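## 3 Countertop Microwave: Setup and Daily Use

Applies to: Castbridge kitchenette fit-out, two-knob model, white housing
Issue date: 17/03/2026

Read this section before the oven is connected. Wiring of the outlet is covered in Section 2. Cleaning products are listed in the Otow supplies sheet.

### 3.1 Placing the oven

1. Set the oven on a flat, level tabletop that can carry its full weight. Do not place it on a cloth or a tray.
2. Leave open space behind, above and on both sides of the housing. Do not push it against the wall.
3. Check that the door can swing fully to the left. Nothing taller than the tabletop should stand within its path.
4. Remove all packing material from the cavity, including any film under the turntable.
5. Route the power cord behind the housing. The cord must not hang over the front of the table.

**Caution:** Do not lift or pull the oven by its open door. The hinges are not made to carry the housing.

### 3.2 Checking the cavity and turntable

1. Open the door all the way.
2. Confirm that the round glass plate sits on the hub at the center of the cavity floor. A plate that is off the hub will rock when pressed lightly near its rim.
3. Turn the plate by hand through one full circle. It should move freely on its rollers.
4. Look at the perforated vent areas in the cavity walls. Keep them free of grease and crumbs. Do not cover them.
5. Inspect the two latch slots beside the cavity opening, one upper and one lower. Do not put tools, wire or cleaning swabs into them.
6. Leave the warning label between the slots in place. It is printed in Chinese; the translated text is in Appendix B.
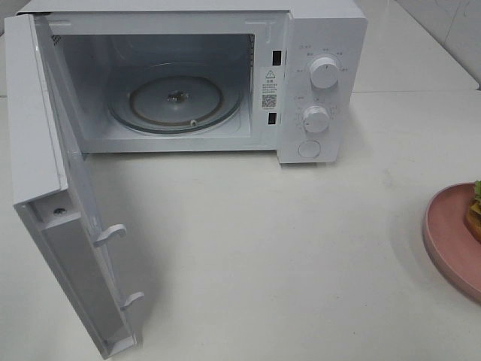 ### 3.3 Controls

| Control | Position | Use |
|---|---|---|
| Power knob | Upper | Selects the power level |
| Timer knob | Lower | Sets the heating time |
| Release button | Below the timer knob | Opens the door |

Both knobs turn – they are not pressed. The release button is pressed straight in with one finger. If it sticks, stop using the oven and report the fault under code 137.

**Note:** Some Seixas kitchenettes have an older oven with a pull handle. Steps 3.4 and 3.5 do not apply to that type.

### 3.4 Loading food

1. Use only dishes marked as safe for microwave use. Metal dishes, foil and metal-trimmed china are not permitted.
2. Choose a bowl that clears the cavity walls at every point of the turn. A wide rim needs more room than the base suggests.
3. Place the bowl near the center of the plate. Set it down level; do not drop it or slide it across the glass.

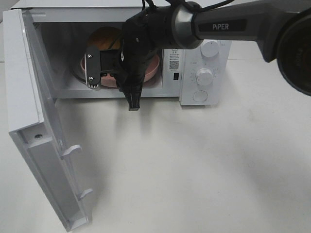 Buns, rolls and other bread items dry out quickly. Heat them on a low setting, in short periods, and check them between periods. Bread should not touch the back wall or the roof of the cavity. If a piece stands higher than the bowl, lay it flat or cut it in two.

Before closing, check that no part of the food or the bowl reaches past the front lip. Wipe any crumbs from the seal along the inner edge of the door.

### 3.5 Setting power and time

1. Close the door until both latch hooks engage. There should be no play at either the top or the bottom corner.
2. Turn the upper knob until its indicator line points to the required level.
3. Turn the lower knob clockwise to the required time. For periods under 3 minutes, turn past the setting and then back to it. Timer knobs of this kind are less exact near zero.

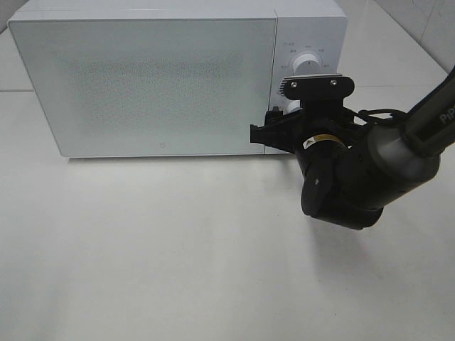 Hold the knob by its raised ridge and turn it evenly. Do not force it beyond the end of the scale. Heating begins as soon as the timer leaves zero with the door closed, so always set the power level first.

To stop early, turn the timer back to zero or press the release button. If the food is taken out before the time is up, return the timer to zero by hand.

**Caution:** Never run the oven empty. The glass plate can overheat and crack.

### 3.6 After use

1. Wait for the timer to reach zero.
2. Press the round button below the timer knob and let the door come open. Keep face and arms clear of escaping steam.
3. Lift the bowl with dry oven gloves.
4. Wipe the cavity with a damp cloth. Clean the control panel with a cloth that has been wrung out well, and keep liquid away from the knob shafts.
5. Dry the tabletop in front of the oven and under the right side of the housing.
6. Close the door. Leave the timer at zero.

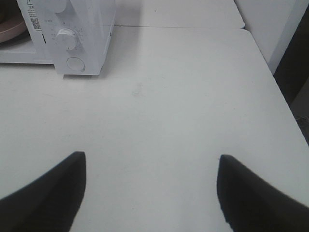 ### 3.7 Periodic checks

- Every 27 days: take out the glass plate, wash it by hand, and clean the rollers beneath it.
- Every December: have the door seal, latch hooks and hinges inspected by Nekamel service.
- After any move: repeat all of 3.1 and 3.2.

Replacement glass plates are ordered under part number 290. Do not substitute a plate from another oven, even if the diameter matches.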